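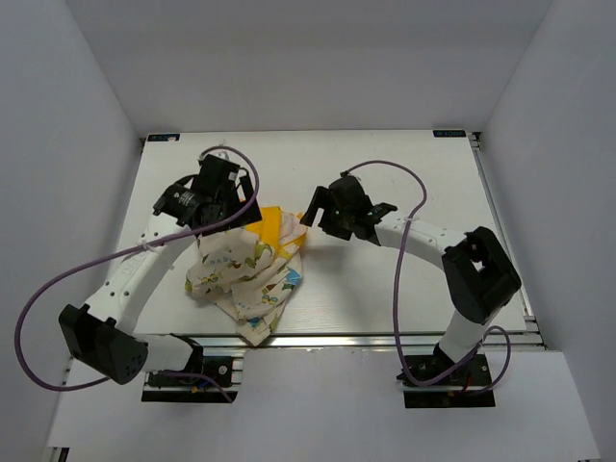
Fadell pauses cloth folding after gripper fault

The folding trial at Toditz has been stopped again, and this time the firm behind it has put something in writing. Fadell's note to customers, dated March 24, 2022, says a two-armed station "held its grip longer than commanded" during a run of 127 folds. In plainer words, one arm was told to let go of the cloth and didn't, while the other carried on pulling.

No one was hurt. The damage came to a torn cloth and a stripped gear. Fadell calls this a minor event and blames a cable that had worked partly out of its connector at the wrist. That may well be right. Cables on these arms run outside the links, held on with ties, and they flex every time the wrist turns.

What bothers me is the second arm. A loose cable explains why the first one stayed shut. It doesn't explain why its partner pulled against it until a gear gave way, when the software is supposed to stop both arms if either motor draws too much current. Fadell's note gives that one line: the limit was "set conservatively". Conservatively for whom?

Irina Căpraru, who runs testing at Varura and has used the same stations since December, told me her team lowered the limit in their first week. "It shipped at a level where you could trap a finger and it would keep going," she said. Her team also keeps the side walls on and the power off whenever anyone reaches in to straighten a cloth.

Murray Tautahi at Fadell says a new default limit is being tested and that 2000 folds without a fault will be needed before the stations restart. I asked whether any of those folds would be run with a cable pulled loose on purpose. He said he would check.

Owners who haven't had the note should ask for it, and look at the wrist connectors on both arms before the next run.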